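3.2 Course setup and task

The work reported here was done in a one-semester project course at Ilton, in which student teams program a mobile manipulator to fetch small parts from storage bins and deliver them to a rotary table. The task is called Brorketti, after a name one team gave its first repository and the rest of the class then refused to give up. We have kept it, having lost the vote.

A trial starts with the robot at a random pose on the floor and ends when the part has been set down on the table or when four minutes have passed. Teams receive the bin layout in advance but not the bin that holds the part. They may use the wrist camera, the head camera, or both. In the first weeks most teams chose one and defended the choice with great feeling. By midterm all of them were using both.

We did not clear the lab for trials. Earlier versions of the course used an empty room with taped walls, and the resulting programs worked very well in empty rooms with taped walls. The present version uses the teaching lab in whatever state the previous class left it, and teams are told to treat anything that was not there yesterday as part of the assignment.

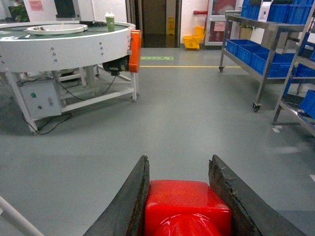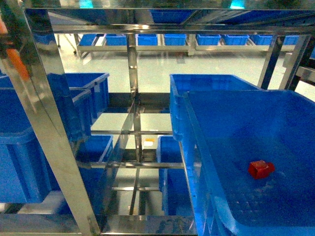

Figure 4. The Brorketti workspace. First: wrist view with the fingers open, rotary table at left and bin cart at right. Second: head view through the steel rack, with a red block in the nearest bin.

Each team was allotted 50 trials, of which the last 38 counted toward the grade. The others were meant for calibration and were used mainly for arguing about calibration. Over the semester the class logged 400 trials. We dropped those in which the battery, the network or the room booking gave out before the robot did, leaving 273 for analysis.

Two design choices shaped the results more than we expected. The first was the color of the bins. Identical blue bins make a red part easy to find and make it very hard to say which bin it has been found in. Five teams wrote color detectors that located the part almost at once and then sent the arm to the bin next door. The Toltberg planner, supplied to every team as a baseline, has the same weakness, and we had somehow used it for two years without noticing. Teams that tracked the bin rims from one view to the next did better, at the price of code that took most of a minute to make up its mind.

The second was the steel. Polished tubing reflects whatever is near it, including the bins, and the depth readings along a post are best thought of as opinions. One team masked out every pixel close to a known post. Another slowed the arm down near metal and hoped. The masking approach scored higher, though the slow arm was much easier to watch, and it is the one we now show to visitors.

We also asked teams to keep a failure log, using the Oberholzer form: one line for what the robot did, one for what the team thought it was doing, and one for what they changed next. Entries were graded for completeness only. Early entries tend to blame the gripper. Later ones blame the coordinate frames, and in our experience a student who has begun to suspect the coordinate frames is making progress. Section 4 groups the logged failures by stage of the task and compares them with the scores from the counted trials.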